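4.2 How recognition evenings hold a club together 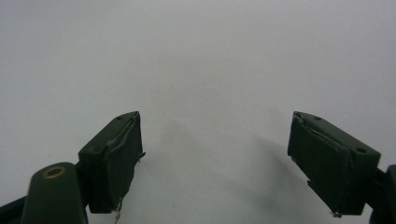

We turn now to the part of the season that our respondents talked about most freely, and at greatest length, which was the end of it. Of the 156 amateur rugby league players who filled in our questionnaire, a good many left the boxes on training and travel half empty and then ran over the margins when they came to the awards evening. We had given that topic a single question, tucked in near the back, and we were rather glad afterwards that we had not dropped it to save paper.

The two clubs we followed most closely, Haverford and Plenditz, go about things quite differently. Haverford holds a sit-down meal with a printed programme, and its prizes are decided by the coaching staff in private. Plenditz puts its prizes to a vote of the players, read out in the clubhouse on a Tuesday after the last training session, with a pie supper and a good deal of heckling. We had expected the vote to be the more popular of the two methods, and we said as much in our original plan. The answers were more mixed than that. Players at Plenditz enjoyed the vote but several worried that quieter team-mates, and forwards in particular, were passed over year after year. At Haverford the grumbling was about secrecy, though even the grumblers tended to add that they would not miss the evening for anything.

Figure 2 sets out the share of players at each club who said they meant to sign on again, split by whether they had ever been given a prize of any sort. The gap between the two groups is smaller than we had supposed. What seems to matter more is simply having been in the room – those who had attended the evening were keener to return than those who had stayed at home, prize or no prize. We would be careful about reading too much into this, as a player who already feels settled at a club is more likely to turn up to its parties in the first place, and our questionnaire cannot pull the two apart.

Figure 2. Intention to sign on again, by club and by whether the player had received a prize.

A number of the written comments dealt with the club-wide award given by the league, as opposed to prizes for single players. These were warm almost without exception, and they came from second-team players as often as from the regular starters.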